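Let the Town Keep the Old School a Little Longer

Bornside should rent out the building on Rieger Street before it thinks again of selling it.

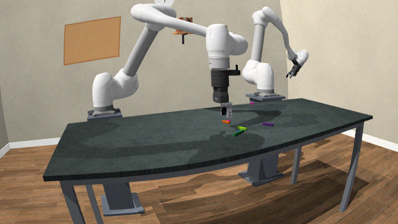

Tipene Rewi wrote to me after my last column that a town is not a landlord and should not try to become one. Every month the old school stays on the books, he said, is a month when the roof gets older and the taxpayers get nothing. He asked me to explain in plain words what I would do with it. I will try, and I thank him for the question, which was more polite than some others I received.

First, I agree with him about the roof. The town report gives the yearly cost of heat, insurance and small repairs, and when it is divided among the households of Bornside, it does not come to much for each of us. There are 2,614 households. But a small cost paid for nothing is still a waste, and I do not defend the last 12 years, in which the council held meetings about the school and then held other meetings about the same meetings.

Still, I cannot agree that the answer is to sell to the first buyer who comes with a drawing. Lalteck wants the whole lot, the playing field included, and it wants the council to decide before December. I have nothing against the company. It wishes to pay a low price, as I also wish when I buy a car. What troubles me is that the council has only 2 offers to compare, and that both were discussed behind a closed door. I understand that the law permits this. When you are bargaining, you do not show your cards. But the law permits the council to be silent about the price -- it does not oblige it to be silent about the purpose. Do we want homes there? Do we want a clinic? I went to the council on a Sunday open day and put this question to three members, and I received three answers.

I come from a country where towns sold very many public buildings in a few years, when I was young. The money was spent quickly. Later my own town needed a place for a kindergarten, and it paid rent to the man who had bought the old one. He was not a thief. He had simply waited longer than we did.

So my proposal is a lease. Let the town offer the building for a term of 40 years, with the roof as the duty of the tenant, and keep the land. The Sodis housing group has said in its letter to the council that it would consider such terms. Maybe Lalteck would consider them too, if somebody asked. The rent would be lower than what Mr. Rewi hopes to get from a sale, I admit this. But the field would stay open for the children, and the next council would still have something to decide about.

If no serious tenant comes forward in a year, then I will accept a sale, and I will write it in this same place. I ask only that the purpose be discussed in a public meeting first, in the evening, when people with jobs are able to come. The last one was at ten in the morning.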